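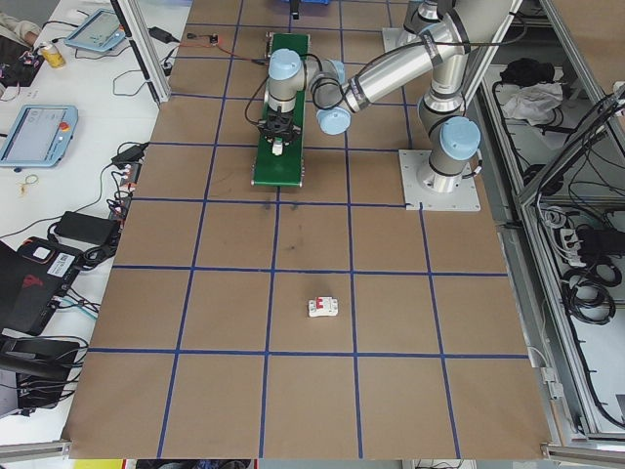
The task we settled on for the first round of teaching is a short one. Two arms, one conveyor, a few small parts, and a grid of blue tape on brown paper to say where things start. I had planned something longer, with a bin swap in the middle, and Gil-soo Kang talked me out of it over lunch. His argument was that we had never measured how consistent I am as a teacher, and that a long task would hide it. I now think he was right, so this post is mostly about consistency and only a little about the policy that gets trained at the end.

Background for anyone who has not followed the earlier posts. Tovudlow is the name we gave the bench setup. It supports two ways of showing the arms a motion. In the first, you release the joints from the pendant, take hold of the wrist, and push the arm through the path while the controller logs joint angles. In the second, you stand back and drive the arm remotely, with a hand controller mapped to the tool frame, and watch either the bench or the camera feeds. The logging software is Anlow, version 7, which I wrote and which I would not recommend to anyone else in its current state.

Hand guiding is the more comfortable of the two. You feel the weight of the arm and you know where the fingertips are. It has two problems. The first is that your body is in the camera views for the whole episode, and anything trained on those images gets a large moving object that will be absent at run time. The second is that people push an arm in arcs. A human shoulder likes arcs. The recorded path from part to belt bulges outward by several centimeters, and the bulge changes with where you stand.

Remote control fixes the first problem completely and replaces the second with a different one, delay. We measured 200 ms from controller motion to visible arm motion on the feed. At that delay, I overshoot on every approach, correct, overshoot less, and then close the gripper. The log contains all of it. A model trained on those episodes learns the wobble along with the grasp, and will reproduce it faithfully over an object that is sitting perfectly still. 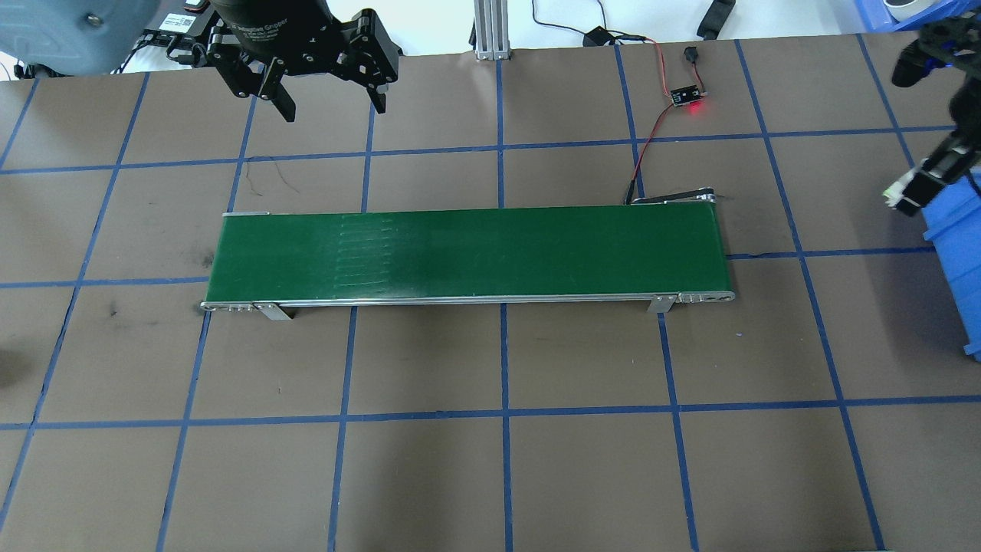
The belt and its wiring, with both arms at the back of the bench.

The conveyor deserves its own paragraph because it caused most of the bad episodes. It is a small belt unit driven from one end, with a wired board beside it on the paper. Belt speed was not in the log at first. I had assumed constant speed, and in one afternoon of recording it drifted enough that the receiving arm was being taught to reach for a spot where the part no longer was. The demonstrations still looked fine on replay, since the operator had been compensating by eye. Replayed open loop against the real belt, they missed. Belt state now goes into every record at 300 Hz, far faster than needed, but it was the rate the board was already running at and I left it alone.

The tape grid started as a convenience. I wanted to be able to say "start in the third cell" on a voice call. It became the main tool for controlling variety in the data. Before each episode, Anlow picks a cell and a rotation, the operator places the part, and the episode begins when both hands are clear. Left to myself I place a part in the same comfortable spot nearly every time, turned the same way, a little in front of the gripper. I checked this against the early logs and the spread was embarrassingly small. With assigned cells the spread is set by the script.

One caution about tape on paper. The cameras see it very well. An early model seemed to be using the tape lines to decide when to slow down, and when we laid a plain sheet over part of the bench its descent became hesitant. We have not solved this. The present plan is to record a portion of the episodes on differently taped sheets, with the lines shifted by half a cell.
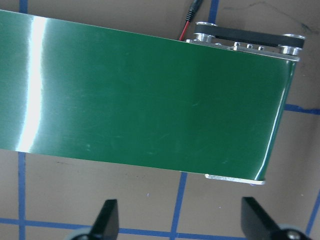
The wrist camera is the view I trust most during remote driving, and it took me a while to accept that. The bench view gives a general sense of where the arm is and almost no sense of depth. From the wrist you get the fingers, the surface and the gap between them. My approach errors dropped once I stopped looking up at the arm during the last stretch and kept my eyes on that one feed. Gil-soo does the reverse. He watches the bench directly until the final moment and glances at the screen only to confirm alignment. His episodes are shorter than mine. His grasps are also less centered, and the two effects show up clearly enough that a simple classifier can tell which of us recorded a given episode from the last second of joint data.

That matters for training. If two operators solve the same approach in two different ways, a model that averages them will come down between the two, in a place neither of us would choose. We tried three things:

Separate models per operator. Each worked better than the mixed one, on half the data. Wasteful, but a useful baseline.

An operator label as an input. Close to the separate models. It feels like a patch, and at run time you have to pick whose habits you want.

A written procedure. We agreed on an approach height, a pause, a straight descent, and a close. Boring to carry out. It gave the best result of the three, and is what we use now.

The pause is the part people object to. Half a second of doing nothing above the part looks like wasted time in the log, and a previous version of Anlow trimmed idle stretches automatically. I removed the trimming. With the pause in place, the delay has time to settle, and the descent begins from a state that is nearly the same in every episode. We will shorten it later by resampling, once the grasp is reliable. 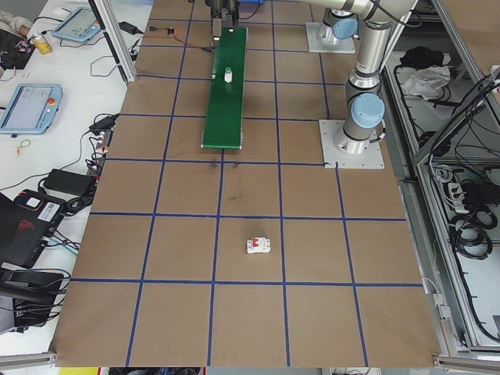 As of the August build we have 3,261 episodes in storage, counting the early ones with no belt state. I keep those in a separate folder and do not train on them. Failed grasps are kept too and marked as failed, with the marking done at the time by whoever is driving. Marking afterward from video was slow and we disagreed too often on what counted as a failure. A part that is gripped crooked and still lands on the belt is a success in my book and a failure in Gil-soo's. We went with his definition.

Storage format is Talebi, a flat layout with one directory per episode, plain text for joint data and compressed video for the cameras. I considered a single large container file and decided against it after losing one to a power cut on an earlier project. Flat files are slow to index. They are also easy to delete one at a time, and I delete a lot.

A few settings, for those who asked after the last post. Gripper force is set low and held constant across all episodes. Tool speed under remote control is capped, and the cap is the same for both arms. The dead zone on the hand controller is wider than the default, which costs some fine control but stops the slow creep you get from a thumb resting on the stick. Joint data is time-stamped at the controller and video at the capture machine, and the offset between them is measured at the start of each session by tapping a finger on the paper and matching the contact in both streams. I would like a proper hardware trigger. It is on the list, below cable management.

Next up is the Jakovex comparison, meaning the same task taught with a small leader arm in place of the hand controller. The leader arm has the joint layout of the real one at reduced scale, so there is no mapping through the tool frame and wrist rotations should come out more natural. The delay will be the same. I expect the overshoot to shrink anyway, because the hand has something with friction to work against, but I have been wrong about operator behavior several times in this project already. Logs and the episode procedure will go up with that post, along with the script that assigns the cells.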